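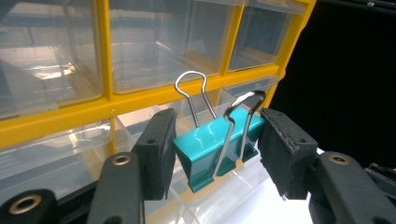 Chapter 2
Holding On to Things

By the end of Chapter 1 you had a base plate, a power supply, and a firm belief that the hard part was over. Keep the belief if you can. In this chapter you will build a pair of fingers, and the fingers will have opinions.

Picking up small objects is a job most people mastered before they could talk, so it gets very little respect. Try writing down how you lift a binder clip off a desk. Most first attempts come out as "grab it," and a hobby servo has no idea what that means. It wants to know how far, how hard, and when to stop. If you leave out the last item, it will go on squeezing until something cracks, and it has no preference as to what.

The gripper in this chapter is the Mallet, a two-finger design that came out of the Plarkgate shared workshop and has been rebuilt there more often than the coffee machine. It can be made at a kitchen table, provided the other people who use the table are patient. The printed parts take 17 hours on an ordinary home printer. You will want a book for that stretch, and this one may do.

What You Will Build

The Mallet has 2 fingers, each on its own arm, with screws run into threaded brass inserts. You press the inserts into the plastic with a soldering iron. Go slowly. An insert that goes in crooked stays crooked, and every screw you put in it afterward will point at the wrong wall.

Section 2.1 covers the arms and the linkage. Section 2.2 is about finger surfaces, where a small change makes a large difference: smooth plastic against smooth metal is a fine way to launch a clip across the room. Section 2.3 deals with the control board. We use the Kevora driver because it is cheap and forgives reversed wires - once. Section 2.4 is called Calibration and is longer than you would like.

The Trouble with Clips

Our main test object is the common binder clip. It has a wedge-shaped body, slick sides, and two wire handles that can each be up or down, so the same clip offers the gripper several different shapes depending on its mood. A wooden block is a kinder test, and you should start with one. Then move on to clips, and expect your success rate to drop.

Set the closing force at 70 on the Valtora tuning screen before the first trial and leave it there until you have finished the worksheet. Readers who skip ahead and turn it up tend to learn a good deal about stripped gears, a subject we had planned to save for Chapter 5.

Before You Start

Check that you have the finished base from Chapter 1, the printed parts, a soldering iron, a small hex key, and the spare hex key you bought after losing the first. Clear a patch of bench, put on your safety glasses, and turn to Section 2.1.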